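Robot club - bin picking update

Quick one before the regional forms go out. Team Manalo is still on the bin task.
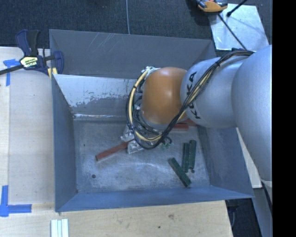 Practice log is up to 3,478 tries since February, so thanks to everyone who stayed late. Red bars going ok. Green ones still a pain when two end up side by side - Fedir Stelmakh is rewriting the grasp angles and wants a second pair of eyes on teh code. Beginners welcome, you dont need to know any Python yet.

Next open session 5th March, room 20. Bring a laptop and closed shoes. Forms back to Fedir by then please!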